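Support > Resolved tickets > Display & Colour
December
Posted by Purumia Support Desk
2 min read

Ticket 3243: Dark finishes losing their grain in exported views

Product: Zarnier material library, desktop version
Status: Resolved

Customer reports that the dark timber finishes export as solid black. The on-screen preview looks fine. The same job was exported twice from the office in Drummond with the same result. Lighter finishes are not affected.

Checked the export settings first. Colour profile was set to "match printer", left over from an earlier brochure job. Changed it to "standard" and re-exported. Slight improvement, but the grain was still missing on the darkest finish.

Asked the customer to clear the texture cache and restart. No change. Cache folder held 16 files where a clean install has 15. The extra one was a low-resolution copy from the old Jirketti pack, and it was overriding the current texture. Customer deleted it and exported again at 4 p.m.
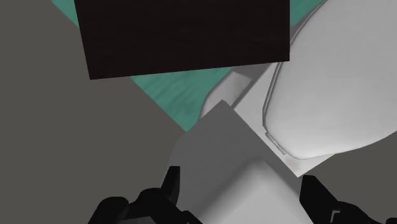
Dark panel with fine grain, teal surface behind.

Customer confirmed the grain now prints on their office machine as well. Brightness was left at the default.

If you have the same fault, uninstall the Jirketti pack before updating the library. Installing over the top leaves the old file behind. Custom finishes are stored separately and will not be lost.

Ticket closed. Installer fix logged for the next update.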